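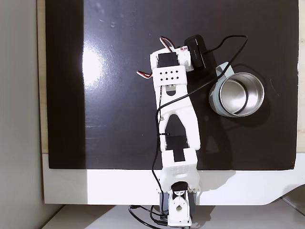
Farnow glossy table boards: your questions

Will a black gloss board really protect a white tabletop?
Up to a point. It takes the scuffs the table would have taken, and then you can see them on the board instead. We've yet to meet a gloss finish that hides anything.

Can I stand a metal cup on it?
Yes. Lift it, don't drag it. Caseck call their surface "scratch-proof", and we'd treat that word with some suspicion.

Do I need the Drustuner polish?
We doubt it. A damp cloth and a dry one did the same job on ours, and a 400 ml bottle of the stuff will outlive your interest in polishing.

How do I stop it sliding about?
The pack has 6 stick-on pads. They hold well on a clean table and badly on a greasy one, so wipe it first.

Should it cover the whole table?
Most people leave a white border. The leaflet says this "opens up the room". We say it gives you somewhere to put your fingers when you lift it.

Can I send it back if I hate the fingerprints?
Yes, unused and in its box. You'll have to decide before you touch it much. Returns are answered on Thursday.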